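Tables and Packing Benches: Frequently Asked Questions

By Zuleica Bastos, Flivcombe Workroom
Updated in December

How big is the white table?
The Bredorholm is our largest. It has a matte white top with no drawers or shelf on it, so you can work from any side you can reach. Two people can pack at it without getting in each other's way.

Can I book it for half a day?
Yes. Mornings run from 8 to noon and afternoons from 1 to 5. Send your booking to Hugo Cabello with the number of boxes you expect to handle and whether you need the scale.

What does a membership cost?
A yearly membership is $499. It covers table time, the tape dispensers and the label printer. Cartons and filler are charged separately.

Is there a limit on parcel weight?
Keep single parcels under 34 pounds. Anything heavier has to go through the loading door, and you need to arrange that with Teodoro Aguirre the day before.

How should I pack small retail boxes?
Leave the item in its own box and put that box inside a plain shipping carton. Allow 2 inches of filler on every side. Please don't stick labels or tape straight onto the retail box – they tear the print when they come off, and a return with a torn box is hard to resell.

Which way up should a small box go?
For most items it makes no difference. Lay a shallow box flat, on its largest side, and check for arrows first. If the lettering runs sideways when the box stands on end, go by the arrows and ignore the lettering.

Where do I put a box while I get the carton ready?
Toward the middle of the table. Boxes left near the front get knocked off by sleeves and tape rolls.

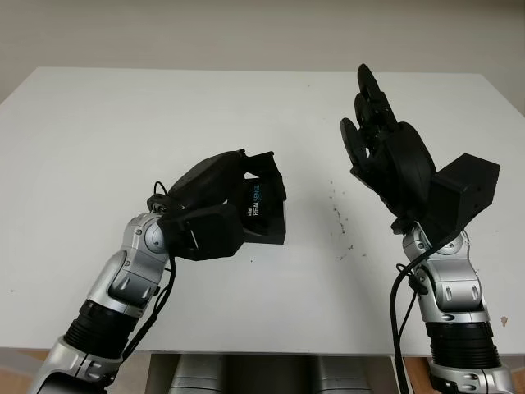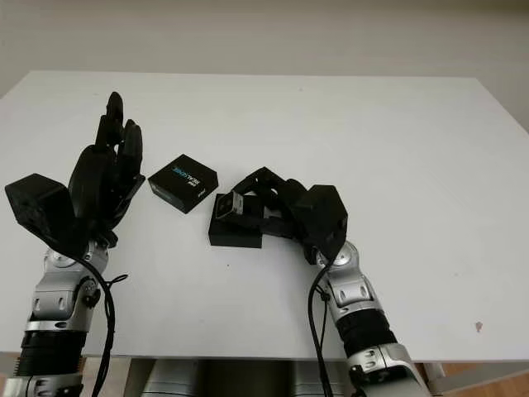

Can I leave things on the table overnight?
No. Use the shelves in the hallway and write your name and booking number on a card. Unmarked items go to the front desk.

How do I clean the top?
Wipe it with a damp cloth and a drop of dish soap. Old marks can stay – please don't scrub them with powder or a scouring pad, which leaves the matte finish shiny in patches. If you spill ink or glue, tell Bonifacio Tejada before you try anything on it.

Do you supply cutters?
There is one at each table. Retract the blade when you put it down.

Contact: front desk, Flivcombe Workroom, extension 759 | © Flivcombe Workroom | Back to top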